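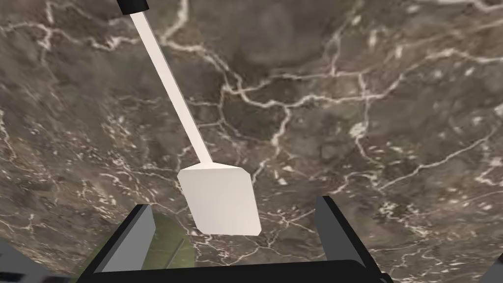 Fereshteh Moradi wrote in response to my last post that a bond ladder is a poor use of time for anyone who can buy a low-cost bond fund, and that I had overstated the comfort of holding a bond to maturity. She is right on the second point, and I have revised my view on it. On the first we still differ.

The objection runs as follows. A fund and a ladder of similar duration will lose similar amounts of value when rates rise. The holder of individual bonds may decline to look at the price, but the loss is present all the same, in the form of a coupon below what the market now pays. I accept this. My earlier post suggested that a ladder avoids rate risk, and that wording was careless.

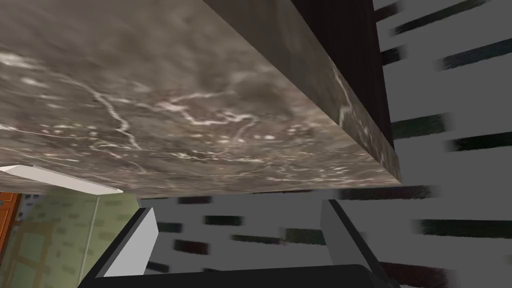

A ladder remains useful where the investor has a known expense on a known date. My own case is a tuition payment due each September, and I hold one maturity for each of the next three years. The amounts are fixed and the dates are fixed. I have no wish to sell fund shares in a weak month to meet a bill I could have matched in advance. Credit quality is a separate question, and one on which I was once too relaxed. Polished stone with pale veins running through it is admired for the pattern, whatever the veins may mean for the slab. A corporate issuer with an attractive yield invites the same kind of admiration. I now read the debt schedule before I read the coupon.

Two holdings illustrate the difference. The Rerden notes pay less than I would like, but the company has little debt falling due before mine. The Adjei notes paid considerably more, and I sold them in the spring after finding that a large bank facility came due four months ahead of my maturity. I took a small loss and do not regret it.
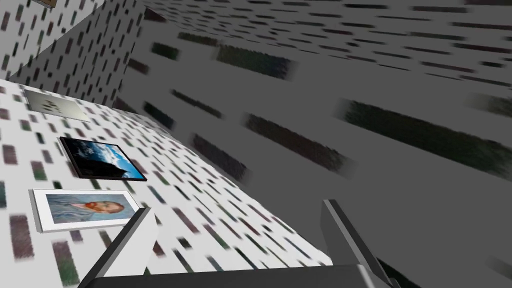

The proceeds went into Treasury bills, where they will stay until the next rung is purchased. Chang-ho Yoo has asked whether I would consider the Wirnmont short-term fund for this purpose. I have read its prospectus. The expense ratio is reasonable, but the fund may hold up to 60 percent in lower-rated paper, and that does not suit money with a date attached to it.

Readers with a longer horizon and no particular bill to pay may well be better served by a fund, as Fereshteh argues. I hold one myself in my retirement account and expect to add to it this year.

Disclosure: I own Rerden notes maturing in September and have no position in Adjei or Wirnmont.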